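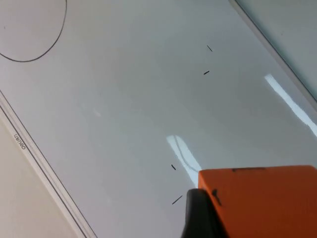 Did I get any further with the allotment today? Further than last week, but the far end is still couch grass and I've stopped pretending it will be beans by the summer.

Got to Dallarthorpe a bit before eight. Ground heavy after the rain, so I left the digging and did the edges instead. Igor Havlíček was already on his plot putting up canes. He has 36 leeks left standing and wants rid of them before they bolt. I took 9, which is more than we will eat, and promised him some of the rhubarb when it comes.

The shed door has dropped again. I planed a bit off the bottom in March and it is catching in the same place, so it must be the hinge. Need longer screws - the ones in there are barely through the board. Brabec had none the right size when I called in on the way home. Might try Urkon, though it's a long way to go for screws.
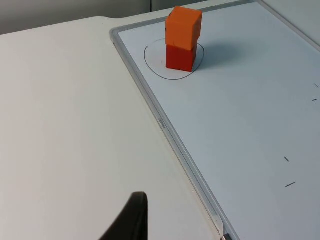
Sowed the lettuce in the two trays at the back of the kitchen and put the tomatoes on the landing window, where they get the morning light. Three haven't come up. I'll give them until the weekend and then sow again from the same packet, if there is any left in it.

Tsehay Gebremichael rang at lunch about the water butt. She has found one, 300 litres, second-hand, and the man will hold it for us. It won't go in her car or mine. She is going to ask her brother about the van. We still have to agree where it stands, as her gutter is better but my path is flatter.

Leek and potato soup for tea. Back stiff, knees all right. Forgot to ring the dentist.

To do: screws, netting, seed potatoes out of the cupboard, find the other glove.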